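Writing House Rules for a Shared Robot Workspace

Project report, Đức Ngô and Ruaridh Baird
30 September 2026

1. Background

Our project started in March, when the teaching lab at Gillies got a second bench arm and the one-page safety sheet on the door stopped making sense. The sheet had been written for a single arm behind a screen. It said to stay outside the yellow line while the arm was moving, and with two arms there was no longer a spot to stand that was outside both lines and still within reach of a stop button.

Our supervisor asked us to rewrite the sheet as a proper set of house rules, test them with first-year groups, and report on what people followed and what they skipped. We were not asked to replace the risk assessment, which stays with the lab manager.

2. What we read

We read the parts of ISO 10218 and ISO/TS 15066 that the library could get us. Both are aimed at people who build and install robot systems, so a lot of it does not apply to a student turning up for a two-hour session. What we took from them was the general order: remove the hazard if you can, guard it if you can't, and only then rely on people being careful. Our old sheet relied almost entirely on the third.

We also asked for the house rules of two other labs. Skunolico sent theirs, which run to 22 pages. Lurow sent a laminated card. The card was closer to what we wanted, but it left out who is allowed to restart an arm after a stop, and that turned out to be the question our groups argued over most.

3. The rules we tested

Rule 1. One person holds the stop button and does nothing else. They don't type, and they don't pass parts.

Rule 2. Nobody reaches into the work area unless the arm is in hold and the button holder has said "clear" out loud.

Rule 3. After any stop, the person who pressed the button is the one who releases it.

Rule 4. Loose hair, sleeves and lanyards are tied back or taken off before the arm is powered.

Rule 5. Each task has a written layout. If the parts on the table don't match the layout, the run does not start.

Rule 6. Every stop goes in the log, even one pressed by mistake.

4. How we tested them

We ran 70 sessions with first-year groups of three or four. Each group did a sorting or tidying task by hand first, then set up the same task for the arm. One of us watched and marked a check sheet. We logged 1,236 separate reaches into the work area and noted for each one whether Rule 2 had been followed.

The hand stage was Ruaridh's idea. We had planned to skip it to save time, but groups that did the task by hand wrote much better layouts. They found out early which parts slide, which ones tangle, and where a hand naturally wants to go.

5. Results

Rule 1 was followed well. Rule 3 was followed once we explained it, although two groups thought it meant the button holder had to fix the problem too. We have changed the wording.

Rule 2 was the weak one. People reached in properly when the arm had just been moving and forgot when it had been still for a while. A still arm looks the same whether it is in hold or waiting for its next command. We now ask for a status light that can be seen from every side of the table, and Cilix, who service our arms, have quoted for it.

Rule 5 caused the most complaints, mainly about sports gear and other soft items.

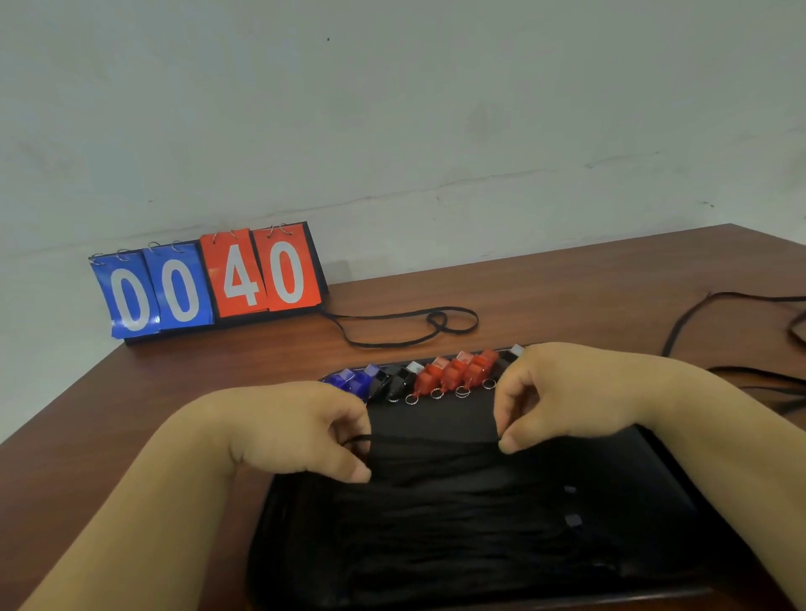 Cords are the hardest thing to write a layout for. A rigid part can be given a position and an angle, but a cord can only be given a zone and a limit — it must lie inside the tray, say, and no loops may hang over the table edge. We added a line to Rule 5 that lets a group describe soft items by zone. After that the complaints mostly stopped, and the layouts were still clear enough for another group to set up from.

Small metal rings need care as well. They catch on cords and on gripper fingers, so the layout should say whether a part is attached to anything before the run begins.

Rule 6 got us fewer entries than we expected. Mistaken stops were left out until we took the name column off the log.

6. What we would change

We would test with staff as well as first-years. We would also time how long the checks take, as around 3 minutes per setup was the figure groups gave us and we never measured it ourselves.

The revised rules fit on one side of a page and are on the lab door now. The old sheet is kept in the log folder, with the yellow line marked as no longer in use. The status light is still waiting on budget approval, and until it is fitted the button holder calls out "hold" or "live" every time the arm changes state.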